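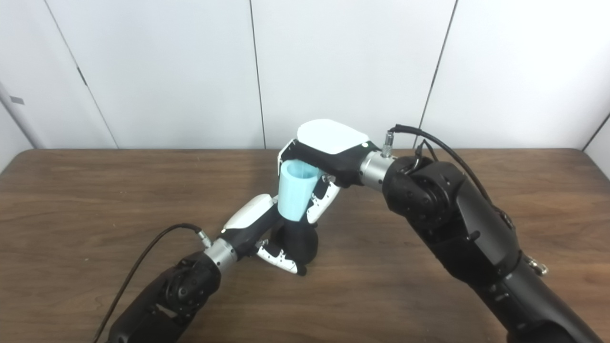 Nested plastic cups stuck together, how do I get them apart (and stop it happening)?

Asked in Kitchen & Table, Apr 6, 2018

Hi all, and thank you in advance to anyone who reads this whole thing, I do tend to go on. I have a set of light blue plastic cups, the tapered kind that are wider at the top and slip one into another, and I love them dearly. They came from the Ristska shop before it moved to Nistgate, and I can't find the same ones anymore, so I would really rather not crack one.

My trouble is that I stack everything. We have one narrow shelf for drinkware and a great many people who want a drink, so the cups go inside each other, and then the blue ones go inside whatever else will hold them. Last December I left a stack up there over the holidays, and when I came back 2 of them were jammed so tight I couldn't get a fingernail in between. I have pulled, I have twisted, I have held them between my knees (please don't picture it). They turn a tiny bit and that's all.

Is there a gentle way? And is it all right to drop a plastic cup down into a darker, rounder one to save room, or am I just making the same problem again with different cups?

3 answers

Answer 1 (accepted by the asker)

Oh, I feel for you, I have been there with a whole tower of picnic cups and a houseful of thirsty kids! They'll come apart, I'm nearly sure of it. There are two things holding stuck cups together. One is plain friction, where the sides have wedged. The other is a bit of suction, which you get when cups are put away damp and the water seals the gap. So you want to loosen the fit and let some air in, and pulling harder doesn't do much for either.

What I do:

Stand the stuck pair in a bowl of warm water from the tap, deep enough to come partway up the outer cup. Warm only, please. Boiling water can warp thin plastic and then you have a wobbly cup for life.

Put cold water and a few ice cubes in the inner cup. The outer one grows a hair and the inner one shrinks a hair. Give it a few minutes. Go and make your tea.

Dry the outsides well so you have a good grip, and work low over a table so nothing has far to fall if it lets go all at once.

Now the hands, and I think this is where most people go wrong. Keep one hand underneath to steady the bottom cup, and bring the other over the top to take hold of the rim of the upper one.

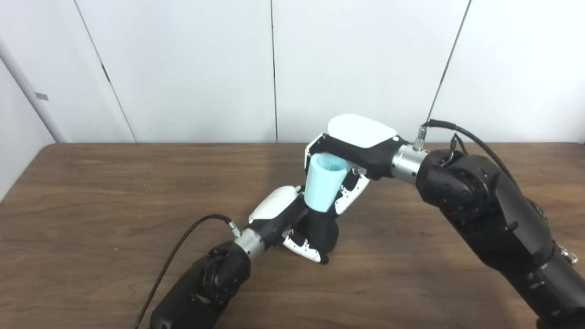 Then turn a little one way and a little the other while you lift, and tip it slightly to one side as you go, so air can get down along the wall. Small turns. If you lift dead straight you are fighting the suction the whole way, and if you squeeze hard near the rim you push the cup out of round and it grips even tighter somewhere else. I've done that more times than I care to say.

If it still won't budge, a drop of dish soap run around the join and left overnight does wonders — turn the pair upside down once or twice before bed so it creeps in. A drop of cooking oil does the same job but then you have oil to wash off, and I never think it's worth it.

As for putting a blue cup down into a different one, I do it all the time and I don't worry. It depends on the shapes. Two cups with the same slope touch all the way down, and that is what makes them wedge. A tapered cup sitting in something with a rounder belly usually only touches in a ring near the top, so there is air below and much less to hold on to. Try it dry first. Set it in under its own weight, don't press, and see whether it lifts out with one hand. If it does, you're fine.

And let them dry completely before they go up on the shelf! I leave mine upside down on a rack till the next morning. When I'm short of time I tuck a folded strip of paper towel over each rim before the next cup goes in, which looks silly and works beautifully.

Answer 2

just bang it on the counter, works for me every time. we've had the same Brarkard tumblers since 2000 and only lost a couple

Answer 3

Please don't bang them, with respect to the answer before mine. Older plastic gets brittle and you might not see the crack until there's juice running down your sleeve.

I agree with the warm and cold water. I'd only add that if your cups are a bit see-through, hold the pair up to the window and have a look between the walls. You can often spot where a bead of water or a crumb is trapped, and then you know which side to tip toward. I used to help out in the kitchen at the Đồng center and we had 47 cups, all stacked wet by whoever was last out the door, so I got a lot of practice. We ended up keeping them in short stacks laid on their sides in a drawer, and I've done it that way at home ever since. No weight pressing down on the bottom one. It does eat up a drawer, though.

Comment from the asker

Thank you, thank you! I did the warm bowl and the ice, and the first try did nothing at all, so I topped up the warm water and had a second go with the little turns and the tipping, and they came away with the rudest noise. Not a mark on either. I'm going to try the paper towel strips, and I've moved the big mugs to the windowsill for now so the blue ones can have more of the shelf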